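Home | Jobs | Noticeboard | Contact
2 minute read

Wanted: weekend lunch host, Tanguy Dining Room, Meltitz

We serve one long lunch to whoever books, and we need a person who can greet 74 guests without sighing where they can hear it. Two shifts a week, 11 am until the last talker leaves. Pay is fair and the tips are honourable – last July's were mostly coins.
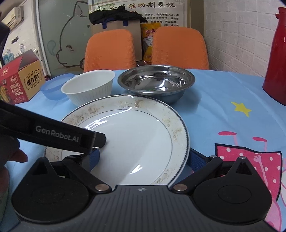

Floral rim, blue cloth.

You'll take bookings, seat people beside relatives they're speaking to, and remember who can't have nuts. Experience is welcome. A good memory for neighbours' names is worth more, and a favourite colour of apron will be ignored.

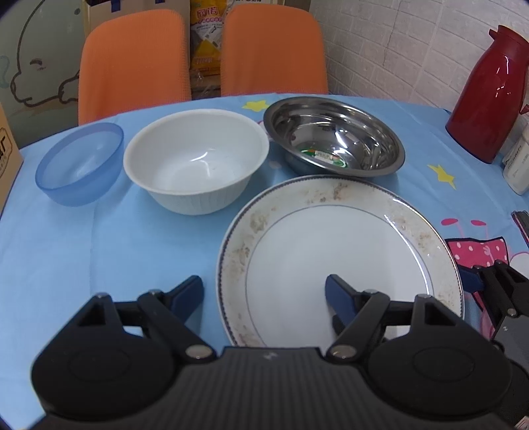

Henrique Neves did the job for 12 months and would like it known that the hard part is the phone, which rings through dessert, and that he'd still do it again if his knees agreed.

Write half a page to Florian Kälin by 22/09/2019. Say which shift you'd rather have. No photos, please, and no poems.

Contact: Tanguy Dining Room, PO Box 2410, Meltitz | © Tanguy | Back to top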